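Flirton bench notebook, February, morning

Came in early to get the long table to myself before Volkan needed it for the Trultcombe parts. The heating had only just come on and I drank my first tea with my coat still buttoned, reading back through Ayten's notes from last time. Her handwriting is lovely and her abbreviations are a mystery, so if anyone knows what "chk tab L" means, please write it in the margin for the rest of us.

The job today is the desktop tower and the parts plate, and getting the order of work settled so that we all do it the same way. Up to now Bart has always started with the memory, I have always started with the processor, and Perihan starts wherever the light is best (she does fine, I should say!). I would like one order on paper, even if we change it again next month.

I laid the tower on its side on the rails with the open side up and set the gray plate to the left of it, so that a part travels only a short way from its socket to the board. The drive stands upright in its holder toward the back, and the processor and the memory module sit lower down, nearer to me.

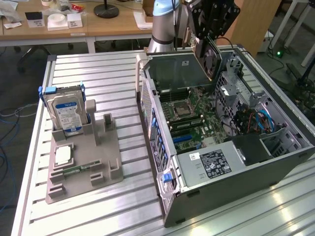
Kadir Yalçınkaya

My proposal is processor first, while there is still plenty of elbow room, then the memory, then the drive in its caddy at the very end. The empty CPU socket has its metal frame around it, and that frame deserves a slow hand and a good look before anything goes near it. Once the processor is seated I would like whoever is working to stop, put both hands down and check it again from the side. It feels fussy, I know, but I have bent pins on a board before, at Kurtuluş, and I remember very well the silence in the room afterward.

For the memory, look for the notch before you pick the module up, and hold it by the ends, please, with fingers off the gold contacts. The drive is the easy one, and I rather enjoy it. The blue rails on the caddy give you something to hold, and you can keep the label toward you on the way over.

The cables over by the drive cage want a bit of attention. Blue, red, orange and black all in one bundle, and I would like to tie them back with a soft strap before we start on the drive. Wuvent sent us a bag of 80 straps in the fall and I put it somewhere sensible, so of course I can't find it. Perihan, was it you who moved the drawer with the small screws?

Still to do: ask Bart whether he minds giving up memory first, and print the order on a card for the wall by the sink. Tea again at 11, my turn to buy the milk.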